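Bondard Introduces Replaceable Floor Liners for Metal Sorting Bins

New liner range is intended for open bins holding flat panels, boards and mixed offcuts

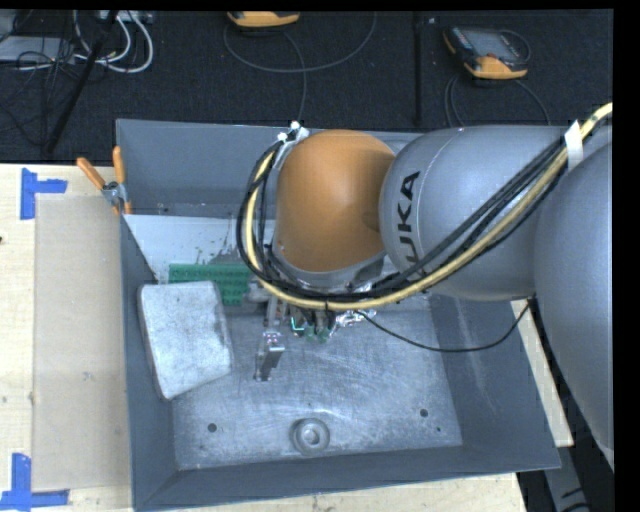

Product Summary

SHEHU, June. Bondard has released the Unent liner, a drop-in floor plate for open metal bins used in sorting and parts recovery. The liner is placed directly on the existing bin floor and held at the edges by four corner clips. No drilling or welding is required, and the sloping side walls are left as they are.

Metal bin floors collect fine scratches and curved scuff lines in normal service. Side walls mark as well, usually in vertical lines where material is lifted out or tipped in. On a bare floor the only repair is to grind and refinish the bin or to replace it. With a liner fitted, the worn surface can be removed and exchanged separately.

Trial Results

The liner was tested at the Sustgate recovery site over a period of 105 working days. The trial covered 889 bin loads, consisting mainly of flat panels and circuit housings. Liners were inspected at the end of each shift for scoring, lifted corners and residue.

"Scoring was confined to the liner in every bin we opened up," said Ese Tamuno, materials engineer at Bondard. "Two corner clips were replaced during the trial. The clip has been thickened for production."

Stained or oily panels can be placed in a lined bin without pretreatment. Residue is removed with a damp cloth and a neutral cleaner. Abrasive pads should not be used, and liners should be taken out before a bin is steam cleaned.

Specifications

Fit: rectangular bins with flat floors
Mass per liner: 4000 g
Fixing: four corner clips, supplied
Replacement interval: by inspection
Surface: matte gray

Bins with a raised center seam require a spacer sheet, sold separately. Round and tapered bins are not supported.

Availability

The Unent liner can be ordered from Bondard beginning in July under catalog number 121. Orders should state the inside length and width of the bin floor, measured at the base of the walls.

Press contact: Lawal Ogunleye, Bondard
Technical questions: Ifeanyi Isah, Bondard product support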